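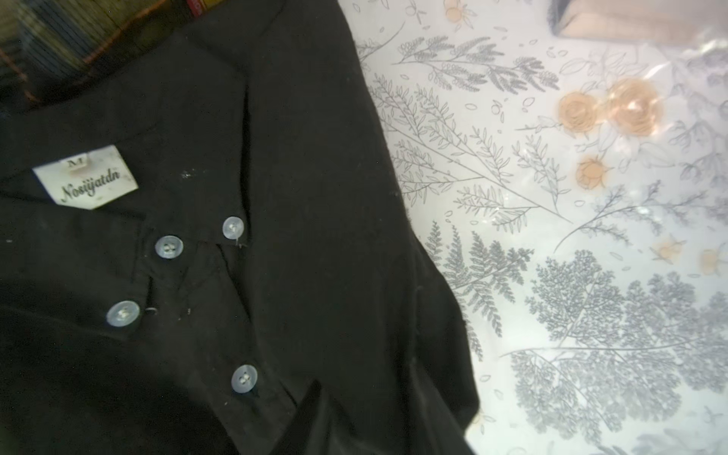 Drestix Parallelgreifer mit Handgelenkkamera im Test

Getestet von Ermira Stoyanova, Firmware vom August

Der Greifer kostet mit Kamera und Kabelsatz 1.884 Euro, dazu kommen 58 Euro für die weichen Fingerkuppen. Ohne die Kuppen würde ich ihn für Textilien nicht kaufen, die glatten Originalfinger rutschen auf Baumwolle ab.

Montage: vier Schrauben, ein Stecker. Die Anleitung zeigt den Flansch spiegelverkehrt, das hat mich eine halbe Stunde gekostet. Am Arm von Ruchti lief die Kalibrierung beim zweiten Versuch durch.

Die Kamera ist der bessere Teil des Pakets. Auf schwarzem Hemdenstoff sind Knöpfe, Fadenenden und sogar einzelne Fusseln zu erkennen, ein Größenetikett mit »M« ist lesbar. Schwächer wird das Bild bei glänzenden Flächen, dort legt sich ein heller Schleier über das Muster.

Beim Greifen von Kragen und Knopfleiste arbeitet der Drestix ruhig, aber langsam. Nach 600 Zyklen saß die linke Kuppe locker und musste nachgeklebt werden. Costel Georgiev hat denselben Greifer in Pildale seit 4.000 Zyklen im Einsatz und klebt seine Kuppen von vornherein fest.

Die Software speichert Greifkräfte nur pro Projekt, das nervt beim Wechsel zwischen Hemd und Handtuch. Ein Export fehlt.

Vier von fünf Punkten, Abzug für Kuppen und Anleitung.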